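The Room Before the Arm

Heikki Juntunen had the loan of the back bench at Lendness until the end of February, and then the end of February came and he was still there. The workshop was a former tyre place. It had good light and a bad heater, and members paid by the month.

He was building an arm that could clear a table. That was the whole idea. His sister Kirisska had hurt her shoulder and couldn't lift a plate past her ribs, and he had told her, before he'd thought about it, that he would make her something. She had said all right. Now he had to do it.

The base came first. He bolted an aluminium plate to the bench and stood the first joint on it, and the joint leaned. He took it off, filed the plate, put it back, and it leaned the other way. Mulder, who had the bench beside his and was rewinding a motor for a sawmill in Stinonby, watched him do this until lunch.

"Shim it," Mulder said.

Heikki shimmed it with a strip cut from a biscuit tin. It stood straight after that.

The second joint was the heavy one. He had printed the housing in grey plastic and it cracked at the screw holes the first time he put weight on it, so he printed it again with thicker walls. That took nine hours. He slept in his car for four of them and drank tea for the rest. In the morning the part was warm and whole, and he carried it to the bench in a towel.

By then he had spent $593, most of it on motors. He kept the receipts in a coffee tin and had stopped showing them to anyone.

The arm would not be let near real plates for a while. Mulder had a rule about that, having once seen a machine put a mug through a window. So in the evenings Heikki sat at the old computer by the door and worked on the room, the one the arm would practise in. He wasn't copying Kirisska's kitchen. He only wanted a long table, chairs in the way, and something breakable on top. He put in a lamp because she always had a lamp on the table, even in summer. He made the floor blue by accident and left it blue.

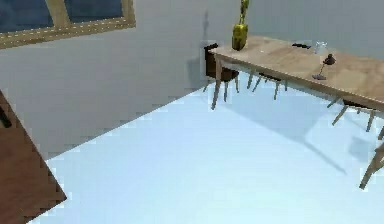 Why practise in a made-up room before switching on the real arm?
Mistakes cost nothing there. The arm can swing too far or drop what it's holding, and all you do is reset the room and change the number that caused it.

He wrote that on a card and pinned it over the bench, question and all, so he could stop explaining it to the other members. They read the card and asked him anyway.

He ran 300 tries the first night. The practice arm went in from the side of the table, and on most of the tries it knocked the lamp. He moved the starting point back a hand's width and it knocked the jar instead. He went home.

The trouble was in the wrist. He found it on the bus, with no paper on him, and had to say it over to himself for nine stops. The wrist was turning before the elbow had finished, so the hand came in low and wide. In the morning he wrote in a pause, a small one, and started the tries again.

Mulder came over with his sandwich and pulled up a stool. They watched the arm on the screen reach over the chair backs, stop, turn, and close its fingers on the jar.

"Is it meant to stop like that?" Mulder said.

"For now."

"Looks like it's forgotten what it came for."

"It'll do for now."

The real arm was still standing on its biscuit tin shim with its cables taped out of the way. Heikki copied the new file across and checked the stop button twice. He set a plastic cup on the bench, moved his tea to the windowsill, and wrote 29 April 2026 at the top of a clean page in the logbook.

He rang Kirisska before he turned it on. She was out in the garden and took a long time to answer.

"Does it work?" she said.

"I don't know yet. I'm going to put the phone down on the bench so you can hear it."

"What does it sound like?"

"A bit like your old sewing machine," he said, and he laid the phone beside the cup and reached for the switch.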